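Opinion > Household > Promerside Letter

I have a soft spot for a see-through trash bin, and I know people hate them! My neighbor Ghada Shboul says trash ought to be hidden under the sink. I say look at it. Mine's pale green, with a clear bag folded over the rim, and I see every water bottle I ever bought. 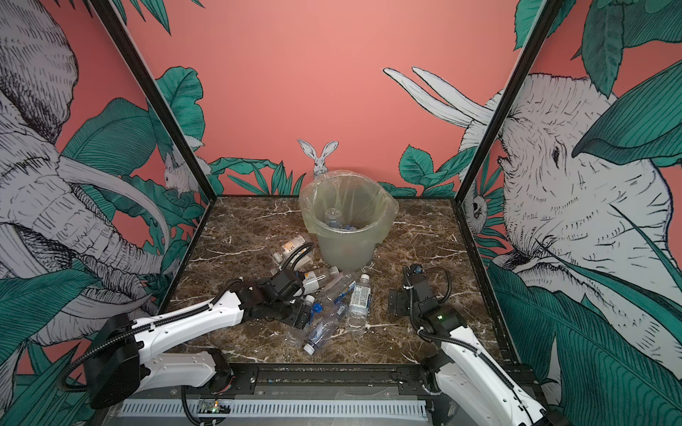 Issue 26, p. 5

Bottles on the floor are the other half of my gripe. People drop them near the bin (near!) and feel they've done their part. Crushed or whole, blue label or orange, they go in.

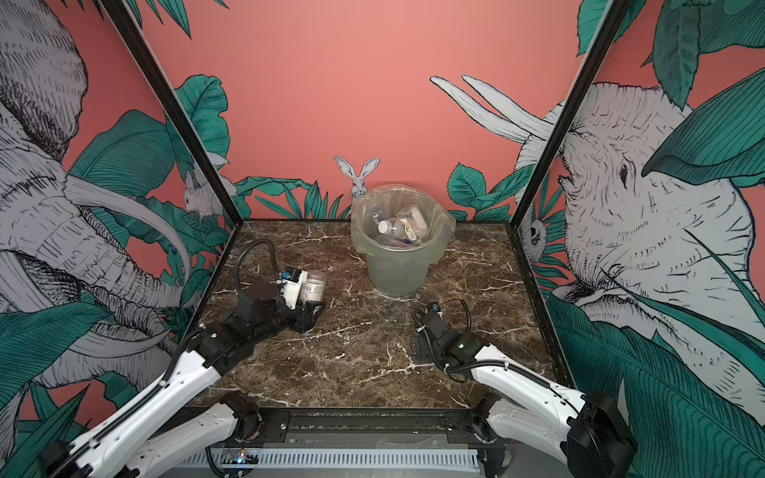 And the clear bag helps too, so please don't swap it for a black one. One look in September at all that plastic and I went and bought a refillable jug. Ghada still hasn't come around, but she did ask me where I got the bin.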